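Gripper Trials: Printed Fingers on Cloth
Prirkudmont bench notes, 9 March 2023

We have been comparing finger designs for picking and folding garments. The gallery covers the Grasus set, printed in yellow and fitted with black pads. The earlier Bollberg fingers were retired in December after the tips began to round off. Test length was 126 picks per design, with the same controller settings throughout.
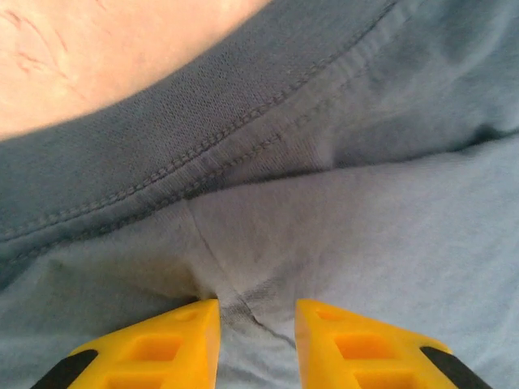
Wrist camera at the collar of a blue-gray T-shirt. Double stitching and neckband knit are both readable at this range.

Collar picks are the slowest part of the sequence. The ribbed band is stiffer than the body of the shirt, so approach angle matters more than closing force. We settled on 45 degrees after trying steeper entries.

Two arms share one rail, each on its own black mounting plate. The plaid walls give the fixed camera plenty of background pattern — useful when comparing segmentation settings. Box at the back left, green basket at the back right.
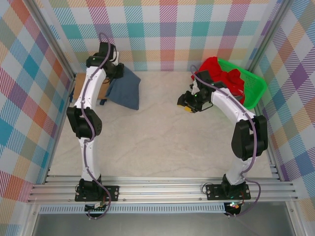
Lifted cloth

Wrist view from below the fabric edge, fingertips just under the cloth. The bright area behind it is close to clipping, and the Chan exposure preset does not recover it. We lowered gain by 4 dB for the next batch.

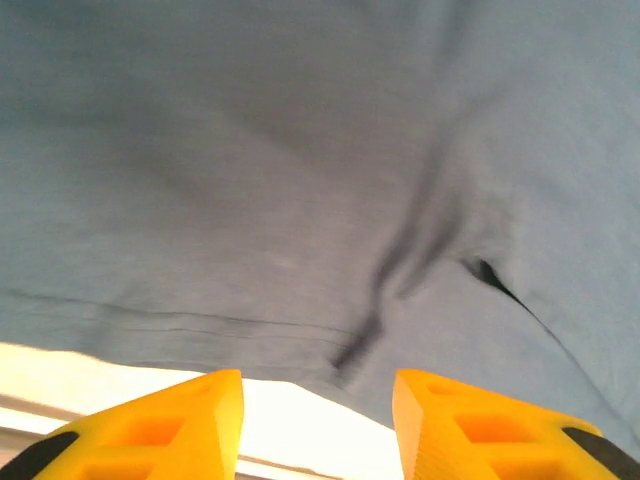
Pad wear is measured at the end of each batch, left finger first. The soft-pad version goes on the same mounts next, with no change to the cable routing.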